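Questions and answers: the gripper work at Hultonley, and what changes for the people at the benches
Posted in January by Wing-sze Tsang
14 comments | 32 shares
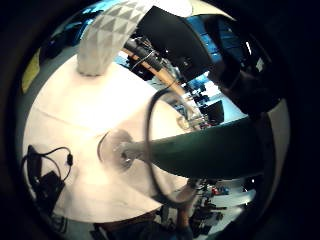
Kalogeropoulos wrote under the first version of this page that it explained the machines very well and the people hardly at all, and could the next version please begin with who keeps which job. I think it was a fair remark, so the order of the questions is changed.

Who keeps which job?

All persons who work at the benches in Hultonley now stay employed under the same contract until the end of the trial, and the trial itself cannot be used as a ground for ending a contract. After the trial there will be a new talk. I cannot promise what the result of this talk will be, and I prefer to write it here than to let you read it between the lines.

What is the work with the hand-held gripper?

You hold the tool in your hand and do a task that you know already, such as picking up an item, turning it, and placing it down on the work surface. The camera on the tool records how it was done. The recordings go to the Cukow office, where they are used for teaching the robot arm. The arm is not yet at the benches. It will come first to packing, later to sorting.

Is it obligatory?

No. You can say no, and you can also say yes and stop after one week. Tell your shift lead before the shift starts, so the bench plan can be made again. If you say no, you stay in your normal rotation and your bonus is calculated the same way as before.

How many recordings do we have until now?

We have 3,096 recordings. From these, 1,197 were accepted for the teaching. Many people were disappointed when they saw the second number. A recording can be refused for reasons which say nothing about your skill — for example the file stopped too early, or the same task was already recorded enough times.

Does the camera record me?

The camera looks forward over the gripper, but the view is very wide. Parts of your clothes or of the room can come into it. There is no sound. The recordings are not used for measuring the speed of one person, and supervisors in Hultonley have no access to them. If something private was recorded, write the time of day on the blue form and it will be erased at Cukow.

Does a clean bench give a better recording?

We had this question often. The answer from Cukow is that you should work as you normally work. Cables, devices and other things that are usually near you can stay where they are. Please take away only papers with customer names, and your telephone.

My hand is tired after the gripper. Is it normal?

The tool is heavier than an empty hand and you squeeze it many times. The longest time allowed is two hours in one shift, with a pause in the middle. If you have pain in the wrist or the thumb, stop and report it on the same day. Do not wait to see if it goes away over the night. The time for reporting is paid.

Do I get more money for teaching the robot?

There is an hourly addition for the time with the gripper. It is on the pay slip under the name Holtar, which is the name of the project. Some colleagues find the addition too small, considering that their knowledge stays in the machine after they go home. This point was brought to the management and has no answer yet. When there is one, I will put it on this page.

What will I do when the arm comes to my bench?

In the first months, one person stays with each arm. This person fills the trays, takes out wrong items and restarts the arm when it stops. There is a training of four days for this, in working time. I did the training myself and found the second day difficult, because most of it is about error messages. Ask for the printed list of messages. It exists, but you have to ask.

I am afraid I will forget the manual work. Can I still do it?

Yes. Every person at an arm goes back to a manual bench one week in five. This was asked for by the sorting group, and I think they were right. When an arm is in repair, somebody must be able to take over the same hour.

Can I see what the robot learned from me?

Not from you alone. The recordings of all people are put together. Cukow can show a short film of the arm doing the task, and we showed it in the canteen at 2 p.m. so that both shifts could come. It will be repeated when the packing arm is installed.

Where do I send a question that is not here?

Put it in the Holtar box next to the time clock, in any language you like. You do not need to write your name. The new answers are added at the end of each month.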